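Lalby workshop build log
Posted by the Lallano bench, 9th October

Bin picking thread, picking up where I left it in February. The arm has been bolted down since then and most of the time has gone on cables and the bin.

The arm is a second-hand KUKA. I paid 2,990 for it with the controller, and another 993 went on the stand, the delivery and a replacement for the teach pendant lead. Prices in pounds, for those who asked last time.

The bin is grey, secured with a spring clamp at one corner. I had it screwed down before, but I kept wanting to turn it round, so the screws came out.

Cable routing is still the weak point. The yellow one and the black bundle both go round the wrist with a loop of slack. Too little slack and it pulls when the last joint turns. Too much and it hangs down where the arm is trying to work.

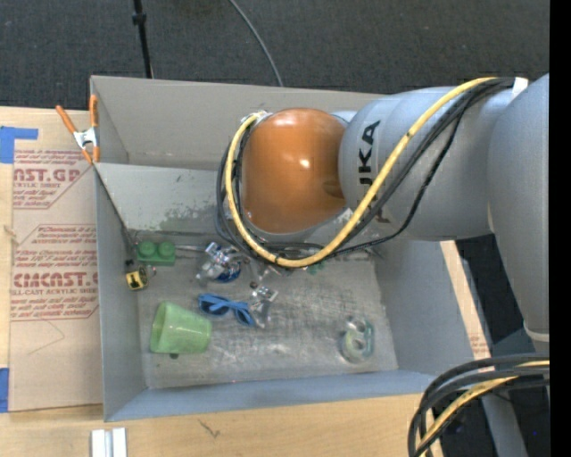 I've tried nine ways of tying it. The current one gives me most of the wrist travel I want, so it stays until I can get a proper cable guide printed.

The test objects are whatever was lying about in the shop. Sunglasses, a plastic cup, a toy brick, some clear packaging. Clear plastic is the hardest by a long way. The depth reading goes straight through it and the planner aims for the floor of the bin.

Software is Vosatance for the motion side and my own script, Khúc, for choosing what to go for next. Khúc is not clever. It takes the highest thing it can see and works down from there.

Target is 2,000 attempts logged before I change anything else. I kept altering two things at once last winter and couldn't tell which had helped.

Someone asked about the acrylic sheet. It's for a side guard. It keeps its paper on until it's been cut.

Next job is the cable guide, then the guard. Will post the log when there's enough in it to be worth reading.

Last updated: same day, typo in the bit about screws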